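Winter Notice to Residents: Shared Laundry Rooms and Building Services

The Rarnadside Housing Association wishes to inform all households of the arrangements that will apply over the winter period. Please keep this notice until the June edition, when the summer schedule will be printed.

Laundry Room Hours

The laundry rooms at Brilurmont House and Thibodeaux Court will close at 9 p.m. from 21st December. The earlier closing time follows a survey answered by 214 households, a majority of whom asked for quieter evenings on the ground floor. Morning opening times are unchanged. Residents who work late shifts may apply to the office for a key to the small laundry room at Thibodeaux Court - a deposit applies, and keys must be returned at the end of a tenancy.

Care of the Machines

Residents are asked to wipe the door glass and the surrounding ring after each wash and to leave the door ajar. Lint and detergent residue collect on the inner face of a front-loading door and can mark the next load. Faults should be reported to the office by machine number. Residents should not attempt repairs themselves.
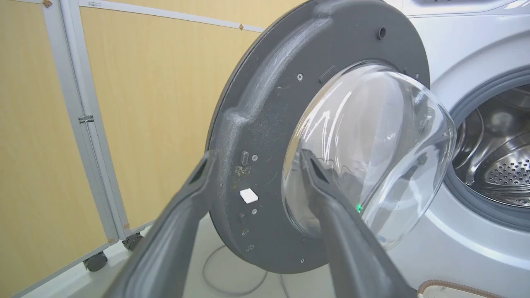
Heating and Hot Water

The boiler serving Stemitz Row will be inspected in the first half of the winter. Hot water will be off for part of one morning, and each of the 104 apartments affected will receive a card with the time. Radiators in hallways are set centrally and should not be adjusted. Households with infants or with medical needs should contact the office in advance so that portable heaters can be lent.

Storage Cages

The annual charge for a basement storage cage will remain at $200. Agreements not renewed in writing will lapse, and the cage will be offered to the next household on the waiting list. Bicycles may be kept in the cages, but fuel, paint and gas canisters may not.

Questions on any of these matters should be addressed in writing to Roscoe Oyelaran, Resident Services, at the Rarnadside office.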